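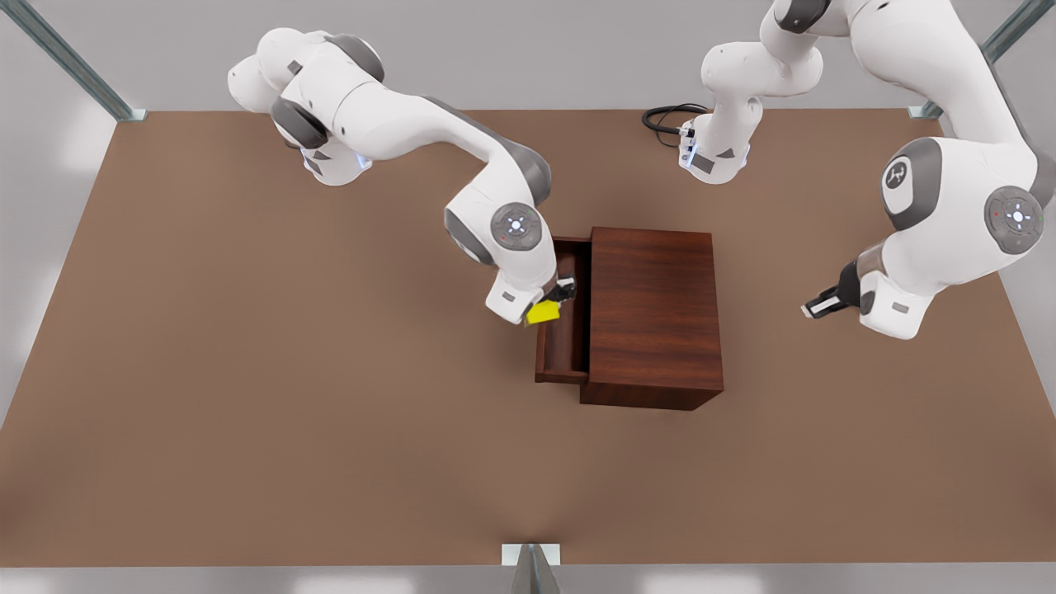

Sticking drawer on an old dresser, wax or sand?

sheena_l
I picked up a little dresser at the Histinwood flea market for 8 bucks and the top drawer fights me every single morning. Goes in fine for the first few inches, then jams on the left and I have to hip-check it. Wood runners, no metal anywhere. My mom says candle wax, my brother says sand it. Who wins?

mathew_c
Candle wax. Take the drawer out, flip it over, rub a plain white candle on the runners till they look cloudy. Five minutes. I did a whole bedroom set this way last August and haven't touched it again.

drawerdad61
Hmm, I'd hold off on wax. If it only jams on one side the thing is probably out of square, and wax just hides that. Measure corner to corner both ways first.

mathew_c
It's an 8 dollar dresser, man. Wax it!

drawerdad61
Cheap dressers can be square too :) And if you do end up sanding, wax gums up the paper. I've thrown out plenty of sheets that way.

EleniP
Sort of with both of you - measure, then wax. Mine swells every summer and I only sand the shiny spots, very lightly, nothing rough. Please don't use cooking spray, my aunt did and her sweaters smelled like a diner for a year.

sheena_l
OK, measured! One diagonal is longer by a fat quarter inch, so point to drawerdad. The back left joint is loose too. Can I just squirt glue in there?

drawerdad61
Scrape the old glue out first, then clamp it overnight. Check the diagonals again before you walk away from it.

mathew_c
And then wax it.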